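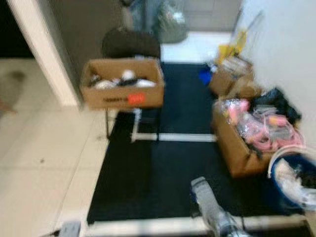

Equipment Review: Skadska Table
Grundberg Workshop Services, May 11, 2022

The Skadska is a rectangular four-legged table sold by Vonent for use in dining rooms and studies. It was bought for the assembly room at the Garrido site, where the need was for a plain work surface on which small parts, tools and packing materials could be laid out together. This review considers the table in that use only.

Price and delivery
The table cost £200, with a delivery charge of £15, giving a total of £215. It arrived in a single flat carton with the legs packed separately. Assembly took one member of staff almost 2 hours. The printed instructions were clear except at the fixing of the rear legs, where the drawing shows the bracket from the wrong side.

Work surface
The top has a pale wood-grain finish. Dark parts show up well against it, and this has proved more useful than expected. Grey printed brackets and small fragments can be found quickly, even when a tray, a mallet and a power strip are taking up much of the same space. Staff who had previously worked on a black bench found the change helpful.
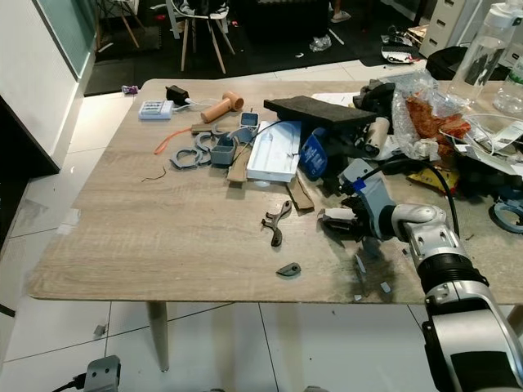
The finish has resisted light knocks but marks under heavier use. A sheet of scrap board should be placed beneath any item that is to be struck or cut. Adhesive left by tape came away with a damp cloth and a little washing-up liquid. Solvents were not tested.

The top has no raised edge, so short pieces of wire and round parts may roll off if the table is jolted. There is also no channel for cables, and leads must be run over the side. Vonent offers a clip-on cable guide for other tables in its range, but it does not fit this one.

Legs and stability
The legs taper towards the floor. They leave good knee room and are easy to sweep around. With an even load the table stands firmly. When pressed hard at one corner it moves slightly, and the leg bolts required tightening after the first fortnight.

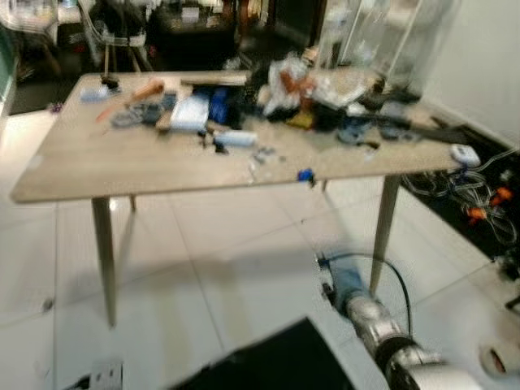

The Skadska table with tools, packaging and small parts laid out on its top.

Storage
No drawer or shelf is supplied. Stock and packing materials at Garrido are kept in open cardboard boxes nearby, and departments with less floor space should allow for the cost of separate shelving.

Recommendation
Suitable for light assembly and sorting. Not recommended for sawing, drilling or the mounting of a vice. Leg bolts should be checked monthly.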